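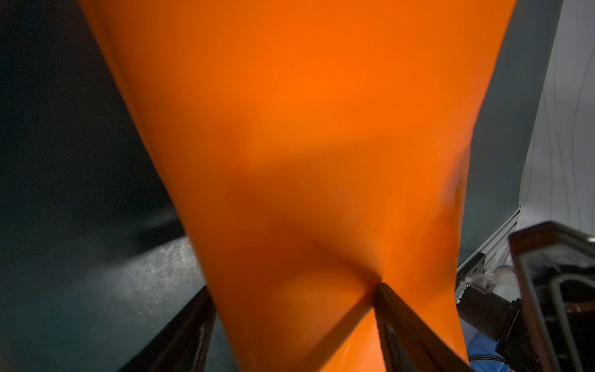
Rosário Simões had looked after the folding cell at Skastar for nine years, and in that time she had learned to trust her ears more than the screen. The screen said that everything was in order. It had said so the whole morning. But the cell made a small sound when it closed its hand, a sound like a person who clicks the tongue, and this sound was new. She stopped the program in the middle of a grip and bent down to look. The orange sheet hung from the two black fingers, and a sharp crease went down in the shape of a V to the point where they held it. It was a beautiful orange, almost like something with a lamp behind. She looked at it for a long moment and she did not like the crease.

"It holds," said Carolina Correia behind her.

"It holds now," said Rosário.

Carolina had come to the plant in September, from the technical school in Sampaio. She was quick and she wrote everything in a notebook with a hard cover. On her first day she had written the word Pristeck at the top of a page, because this was the name on the controller, and under it she had made a list of all the alarms. She knew now the alarms better than Rosário did. She was a little disappointed that this problem did not have one.

"What do you see?" asked Rosário.

Carolina looked. She took her time, and Rosário was pleased with that.

"It is pinched very hard."

"Yes. And why does it pinch hard?"

"The force is too high?"

"Go and read the force."

Carolina went to the panel and read it aloud. It was 18, as it had been yesterday and as it was written on the card taped inside the cabinet door. The card was in the handwriting of Rosário from another time of her life, when she still put a little circle over the letter i. Somebody had spilled coffee on it, and after that somebody had covered it with clear tape, so the coffee would stay forever.

"So the force is good and the pinch is bad," said Rosário. "Both things are true. Now we must find how."

She put the cell in manual and let it lower the sheet to the table, slowly, with her thumb on the button. Then she opened the hand, turned the key, took it out and put it in the pocket of her coat. She did this always, also when she was alone, also when she only wanted to pick up a screw. Carolina hung her own lock beside the switch. It was a new lock and it was hard to close.

They worked without speaking for a while. Rosário cleaned the first finger with a cloth and some alcohol, and passed her nail along the inner side. Smooth. Then she did the same to the second finger and her nail stopped. She did it again. Near the tip there was a step, so small that the eye could not find it.

"Give me your hand," she said, and she led the finger of Carolina to the place.

"Oh," said Carolina. "It moved?"

"The pad has moved. It came forward a little. When the hand closes, the tip arrives first and all the force goes into one small place. The machine feels the right force. It cannot feel where."

Carolina wrote this down. Then she looked up with the pen in her hand.

"How long has it been like this?"

It was the correct question, and Rosário had hoped for some minutes more before she heard it. The order for Stornlow was nearly 2000 sheets, and a good part of it had passed through this hand since the last inspection. They were already folded and in boxes near the loading door. If the pad had moved last night, there was no harm. If it had moved last week, there could be a mark in the corner of many sheets, a white line that only comes out later, when the sheet is opened and pulled.

"I don't know," she said.

She had heard the sound that morning. But had she heard it the day before? She tried to remember the day before. Her sister had telephoned from the hospital about their mother, and Rosário had stood next to the cell with the phone against one ear and her hand against the other. After the call she had gone back to work and she had heard nothing, because she was not listening. She could see the whole afternoon in her mind, and it was silent like a film with the sound closed.

"We can open the boxes," said Carolina.

"Yes."

"It is a lot of boxes."

"We start with the last one and go back until the marks stop. But first we repair. If we go to the boxes now, somebody will come and turn this on."

The pad was held by two small screws from behind. One of them was tight. The other turned with no resistance, and when Rosário took it out and held it to the light there was almost nothing left of the blue glue on the thread. She had put that glue herself, she was sure of it. Or she was sure of the time before. In the logbook there was her signature, with the hour, and next to it the words "pads changed". It did not say anything about glue. She had never written about glue, because who would forget it?

She let Carolina put the new pad. It is not easy to let another person do what your hands already know. Carolina held her breath when she placed the first screw, and she dropped the second one on the table, where it rolled on the speckled gray and was gone. They found it with the magnet. It went in the second time. Carolina put too much glue and wiped it, and then she passed her nail along the finger, from the bottom to the tip, exactly as she had been shown.

"No step," she said.

"Then teach it where zero is."

This part Carolina knew by heart. She took off her lock, Rosário gave back the key, and the hand opened and closed with nothing inside, and then with the gauge block, and then it asked for confirmation. Carolina gave it. They offered it a fresh sheet. The fingers came together and the orange folded itself around them, softer than before, and there was no click.

"You could write the glue in the book," said Carolina. She said it carefully and she did not look at Rosário.

Rosário took the logbook from its hook. She wrote the date, 08/04/2026, and the number of the cell, which was 23. She wrote: second finger, pad came forward, one screw loose. New pad, new screws, glue on both, fitted by C. Correia. Then she held the pen over the paper and added: noise noticed this morning, may be older. I was not attentive yesterday afternoon. She read the sentence and it looked very large on the page. She left it.

The boxes took them until the end of the shift and after it. They sat on the floor near the loading door with the sheets across their knees, opening each corner and pulling it toward the light. In the last box there were marks. In the box before it there were marks also. Carolina began a new page in her notebook.

"How is your mother?" she asked, when it was already dark outside and they had stopped to drink some water.

Rosário had not told anyone. But the plant was small, and she had spoken on the phone with a loud voice because of the machines.

"She ate some soup," said Rosário. "Pass me the next one."

Carolina passed it. Rosário cut the tape, took out the sheet from the top and looked for the corner. She pulled it flat, once, and then once more, and turned it to the lamp.

"Clean," she said, and reached for the one under it.

Print this story
E-mail this story to a friend

More short fiction
The Man Who Oiled the Bridge
Two Keys for One Door
Letter from the Night Shift
My Uncle's Weighing Scale
A Bus to Sampaio

Contact the editors | Copyright remains with the author | Back to top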